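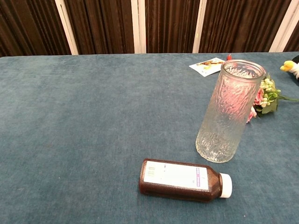

Can a machine clear and set a table in a client's home yet, well enough that we could send one instead of a person?

Only in part. It can move sturdy, ordinary objects from a table it has seen before, slowly, with a worker in the house. It can't be left to do the job by itself.

Inskip Home Cleaning Cooperative
Minutes of the November members' meeting
Last updated: November, after corrections from the Fallness crew

The meeting opened at 2 p.m. in the back office. Members from the Inskip and Fallness crews attended. The scheduling desk joined by phone and dropped off the line twice. The chair for the month was the evening crew lead.

1. Minutes of the previous meeting

Accepted with one change. The item on replacement vacuum hoses should say that the hoses were ordered, not received. They still have not come.

2. Household machines

Most of the meeting went to this item. Clingate has offered the cooperative a trial lease on the Astero, a two-armed machine on a wheeled base that it sells for tidying and light housekeeping. The price is $400 a month, with delivery and setup included. Members had asked in the fall for a plain account of what it can do before anyone talked about signing.

Two members of the Fallness crew went to the Clingate showroom and wrote up what they saw. Their report was read out and is summarized below.

Floors. The Astero does not do floors. It will pick up things lying on a floor so that another machine or a person can vacuum. Socks and plastic toys went well. A phone cord did not, and the machine dragged a lamp base with it before the showroom staff stopped it.

Dishes. It loaded cups into the top rack of a dishwasher and put most of them the right way up. Plates with food on them were placed in the rack without scraping. It left the pans alone. The salesperson said pans are on the list for a later release and did not give a month.

Laundry. It folds hand towels. The folding is neat and a member with long experience said it was better than her own. It took the machine longer to find the corner of each towel than to fold it. Fitted sheets were not shown and the crew did not get an answer on them.

Tables and shelves. This part of the report drew the most discussion. The crew pointed out that a table in a real home does not hold one kind of thing. On the same cloth there will be a plastic bottle lying on its side, a clear glass vase standing up, artificial flowers laid flat beside it, a card, and a plush penguin. Each of those calls for a different grip and a different amount of force, and they sit close enough together that reaching for one means going past another.

The crew's notes on table work, as read:

- Plush toys are the easiest. A machine can take hold of one almost anywhere and nothing breaks.
- A bottle on its side is fair. If the cap is on and the surface is level it can be lifted by the middle. If it rolls, the machine has to look again, and on one try it kept closing its hand where the bottle used to be.
- Clear glass is poor. The showroom had tumblers and a tall vase, and the machine misjudged the near edge of the vase both times. Patterned glass was worse than smooth. When flowers are behind it, the color shows through the glass, and the machine reached for the flowers through the vase.
- Thin flat things such as cards and envelopes are poor on cloth. The fingertips push the cloth into a ridge and the card goes along with it.
- Artificial flowers can be picked up, but the machine held them by the bloom. A person would take the stem.

A member asked whether it knows where things go once it has them. The crew said it can be shown a place for each object and will remember that place in that room. It does not work out for itself that a bottle of pills should not be put in a toy basket. This was taken seriously. Several of our clients keep medicine out on the table, and our rule is that crews wipe around it and do not move it. The chair asked that the same rule be written into any trial agreement, and that the machine be set to skip all bottles until somebody can show it telling one kind from another.

Speed. The crew timed one table clearing from start to finish. The machine needed 39 minutes for a table that either of them would clear and wipe before the kettle boiled. Clingate's view is that the time matters less if nobody is waiting on it. The Inskip crew disagreed. Our visits are booked in 60-minute blocks, and if a worker has to be in the house to watch, then the time is the worker's time too.

Against this, a member who does a lot of one-person visits said she would be glad of anything that picked things up off the floor while she was in the bathroom. She has a bad shoulder and the bending is what gets her. She would put up with it being slow. Two others said the same about towels. The scheduling desk asked that this be noted as a separate use from sending a machine in place of a worker, and it is so noted.

Clients. The desk has had a few calls asking if we are "getting robots." Some callers were for it and some said they would cancel. No member wanted a machine brought into a home without the client's written consent. It was also pointed out that the Astero records what it sees in order to work, and we don't know where the recordings are kept or for how long. Clingate said this is in the lease. The copy of the lease we have is missing the page.

Breakage. Our insurance covers things broken by members. It was not clear to anyone at the meeting whether it covers things broken by leased equipment that a member is standing next to. The desk will call the insurer. Until there is an answer in writing the machine does not go into a client's house.

Jobs. A Fallness member asked directly whether this would cut hours. The chair said hours are set by the members and no change to hours is being proposed. The member asked for that to be in the minutes.

Decision. Members voted to put off the lease and to ask Clingate for a one-month trial in our own training apartment, with no client work. Tasks for the trial are floor pickup, towels, and table clearing with everyday objects, including clear glass. The Fallness crew will choose the objects from what they see on visits, and will not tell Clingate in advance what they are. One member voted against because she thinks even a trial will take up too much of the crew's time. Her reason is recorded at her request.

3. Supplies

The unscented surface spray is out of stock at the usual supplier. Crews may buy the store brand and hand in receipts. Please do not buy the lemon one for the Fallness route, where a client reacts to it.

Blue cloths are for kitchens and green cloths are for bathrooms. They have been getting mixed again in the wash bags. Bag them separately before they leave the house.

4. Van

The smaller van needs a rear tire and will be off the road until it has one. The Inskip crew will share the larger van in the meantime and load it the night before. The person with the spare key should bring it back to the office.

5. Other items

The key safe at the office sticks in cold weather. Push the door in before turning the dial.

A client sent a card thanking the evening crew for finding her ring under the radiator. It is on the board.

The desk asked for holiday time-off requests by the end of the month. Requests sent by text to individual crew leads have been getting lost, so use the sheet.

Next meeting: same place, 2 p.m. The insurer's answer and Clingate's reply on the trial go first on the list.

3 comments
2 shares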